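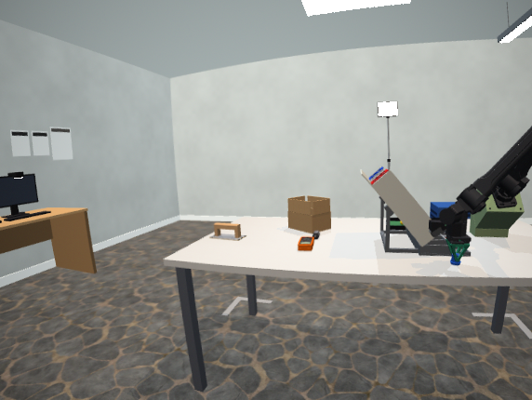 Kirnville Bench

Simulated workbench episodes and staff notes from the Jireck test lab in Kirnville

Version of Sunday, May 21, 2023

What this is

Kirnville Bench is a set of simulated episodes of one robot arm working at one long white table, plus the notes that the people who work at the real table wrote while the arm was being brought in. We think the notes are the best part! There are plenty of arm datasets around, and very few of them come with a word from the technicians whose day got rearranged.

Jireck tests and repairs small electrical parts. For years the bench job was the same: pick a part off the tray, put it where it can be probed, write down the reading, box it, reach for the next one. Since January the reaching and boxing have been moving over to an arm run by Mitix, our in-house control software. The probing decisions have stayed with people, and so has everything that arrives in a condition the intake sheet didn't expect (a lot of things do).

What's in it

500 simulated episodes, each one a single task from start to finish or to failure
18 task types, from plain pick and place to moving an object up or down a ramp
73 staff notes, one plain text file each
7 room layouts, all with the same table and different clutter

Failed episodes are kept and labeled. Please use them. The staff learned more about the arm from watching it drop things than from any training slide, and we suspect your model will too.

The room

The simulated room is a plain one, with pale gray walls, ceiling lights, and a wooden desk with a monitor and keyboard on the far side from the arm. The desk matters more than it might seem. In the old setup the technician stood at the table all shift and walked over to type up results. Now the desk is where much of the shift happens, and the notes are full of opinions on that. Several people love sitting down. Several others miss having the part in their hands, and one note says that reading a number off a screen feels like hearing about your own lunch.

Objects differ by layout. The ones you will meet most are a brown cardboard box, a blue box, an olive-green box, an orange handheld device in the style of a multimeter, a small wooden bridge-shaped block on a flat gray plate, and a rack with a sloping beige board. White L-shaped marks on the floor are part of the room model and stay put in every layout.

The arm is black with a teal-green gripper. Gripper finger positions are logged on every step, along with joint angles and the task label.

What changed for the people here

This section is drawn from the staff notes, which you should really read in full.

Lifting and reaching went down. That was the point of the project and it is the thing people mention first. The second thing they mention is waiting. A technician works in bursts, fast on easy parts and slow on odd ones, and the arm keeps one steady pace. For the first weeks people hovered. Later they began to batch their own work around it - checking paperwork, setting out the next tray, answering the phone without feeling guilty.

New work appeared too. Somebody has to decide what counts as a good pick, and it made sense for that to be the bench staff. They wrote the task list in this release. "Put the box back where a person would look for it" is a real task label, and it took three rounds of discussion to agree on where a person would look.

Hours did not change and no bench jobs were cut during the period the notes cover. We can't speak for later, and the notes don't try to. A few of them are worried, and we left those in exactly as written.

How to use it

Episodes are in the folder called episodes, sorted by task type. Each has a camera stream, a state log, and a short label file. Notes are in the folder called notes and are linked to task types by the index file. If you only have an afternoon, open the ramp tasks and read the notes that go with them side by side. It's great fun to watch a failure and then find the person who predicted it.

Text on the wall sheets in the room model is not meant to be legible. Please don't use this set to train or score reading.

Known problems

Shadows are softer than in the real lab.
The floor texture is a stock stone pattern and looks nothing like our floor. Staff have asked us to keep it because they like it better.
Small objects sometimes slide a little after release in layout 7.
Notes were written in English or translated by the writer, so spelling and length vary a lot.

Consent and privacy

Every note was offered freely, could be withdrawn until release, and carries no name. Supervisors did not see the notes before they were final. Room models contain no people.

Maintenance

The set is kept up by the Ho group at Jireck. Corrections to labels are very welcome, and so are stories from your own bench - if your workplace has been through something similar, we would love to add a notes folder next to ours. Open an issue with the tag bench-notes and one of us will write back.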